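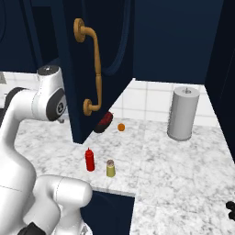 Section 4. Cleaning and resealing a marble countertop

Read the whole section before you open the bottle. The Latine stone kit has two parts, a cleaner and a sealer, and they are not interchangeable whatever the matching labels suggest.

What a sealer will and won't do

A sealer slows down liquids that would otherwise soak into the stone. It does not make marble stain-proof. It does nothing at all against etching, the dull marks left by lemon juice, vinegar, wine and tomato. Those are damage to the surface itself, and no wipe-on product we know of prevents them. If a store told you otherwise, ask them to put it in writing.

You may also have been told to reseal every six months. Some marble needs it, some goes years without, and the calendar can't tell which you have. Do the water test first.

4.1 The water test

1. Pick a spot near the sink and another well away from it. Wipe both and let them dry overnight.
2. Put a spoonful of water on each spot.
3. Wait 10 minutes, then blot with a paper towel.
4. Look at the stone from the side. If it has gone darker where the water sat, go on to 4.2. If it hasn't, stop. You don't need to seal, and a second coat over a good one mostly leaves streaks.

Note: Marble that came with a factory coating may pass this test forever. Check your paperwork before you buy more sealer.

4.2 Cleaning before you seal

1. Clear the counter completely. Working around the toaster leaves a toaster-shaped patch.
2. Mix one capful of cleaner into a bowl of warm water. More does not clean better, it only takes longer to rinse.
3. Wipe with a soft cloth, section by section.
4. Rinse twice with plain water and dry with a clean towel.
5. Leave the stone alone for 27 hours. We tried shorter waits and got cloudy patches near the sink cutout.

Caution: Do not use vinegar, bathroom cleaner or a "natural" citrus spray on marble. Natural acids etch just as well as the other kind.
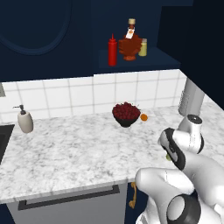
Figure 4-1. Marble countertop with a white tile backsplash.

4.3 Applying the sealer

1. Open a window. The label says low odor, which is generous.
2. Tape off the bottom row of tile if your grout is unsealed. Sealer can darken light grout, and it won't wash out.
3. Test a small area in a back corner. Let it dry and look at it in daylight.
4. Pour a little sealer onto a lint-free cloth and wipe it on in a thin, even coat. Start in the corner and work outward.
5. After five minutes, buff off everything still on the surface. Anything left to dry there turns tacky.
6. Keep the counter dry until the next day.

Note: One 200 ml bottle is enough for most kitchens. The 600 ml size is sold as better value, but opened sealer thickens on the shelf and you may end up throwing most of it out.

Caution: Used cloths can heat up if left in a pile. Spread them flat outdoors to dry before they go in the trash.

4.4 If something goes wrong

Streaks or haze: put a small amount of fresh sealer on a cloth, rub the streak until it softens, then buff dry right away.

Tacky surface: same as above. Do not scrape.

Dull rings: these are etch marks. Sealer won't hide them. Light ones can sometimes be improved with a marble polishing powder such as Florken, though it may leave a shiny patch on a honed finish. Deep ones need a stone shop.

Dark stain that won't lift: see Section 5, Poultices, and keep your expectations low.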